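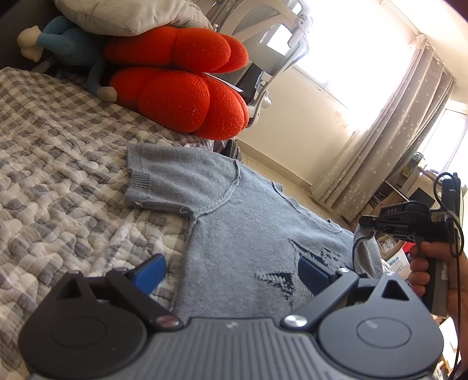 Spring Storage of Knitwear

Readers are advised that the household's annual review of knitwear is carried out in March. Each garment is spread on the bed, inspected at the seams and cuffs, and folded before it is put away.

Short-sleeved knits present a particular difficulty. The sleeves are too brief to cross over the back in the usual manner and should instead be turned in at the raised seam. The body is then folded in three, with any patterned section kept uppermost so that it may be identified in the drawer. Loose threads are to be drawn through to the inside with a blunt needle and must not be cut.

My sister, Regula Moser, maintains that knitwear should be rolled. Her view has been noted. The two drawers beneath the window remain reserved for folded items until the autumn.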